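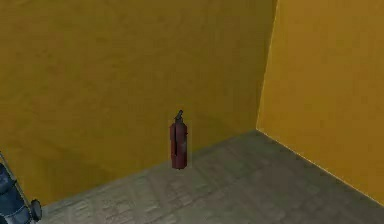
Image credit: Clem Tawhiri, computer rendering. Reuse under the same terms as the data.

Nasau Portable Extinguisher Inspection Records
Data card, release 12

Summary

This dataset contains inspection records for portable fire extinguishers kept in 189 public buildings in the districts of Gindell and Bassey. Each row is one visit to one extinguisher. The records were copied from paper service tags and building logbooks and then checked against the district registers.

Maintainer: Hemi Rakena, Nasau Records Office

Files

visits.csv — one row per inspection visit
buildings.csv — one row per building, with district and type of use
codes.csv — meanings of the short codes used in the other two files

Fields in visits.csv

unit_id: permanent number given to the extinguisher
building_id: matches buildings.csv
visit_month: year and month only
agent: water, foam, powder or carbon dioxide
gauge: reading at the visit, coded L, N or H; blank for carbon dioxide units, which carry no gauge
pin_seal: intact, broken or missing
action: one of 13 codes, from "no action" to "withdrawn from service"

Collection

Tags were transcribed twice by separate clerks using the Flerkutitz entry form. Where the two entries differed, the original tag was consulted. Tags that could not be read were left out, and 162 visits are known to be missing for this reason.

Known limits

Bassey logbooks before the change of contractor recorded the gauge only when it was low. Blank values from that period should not be read as normal. Extinguishers moved between buildings keep their unit_id, but the month of the move was not always written down.

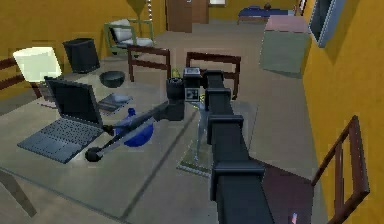

Can these records be used to decide whether a particular extinguisher is safe to use today?
The records describe past visits only. The current condition of a unit must be confirmed by a qualified inspector on site.

Updates

A new release is prepared each November. Corrections should be sent to the maintainer with the unit_id and visit_month of the row concerned.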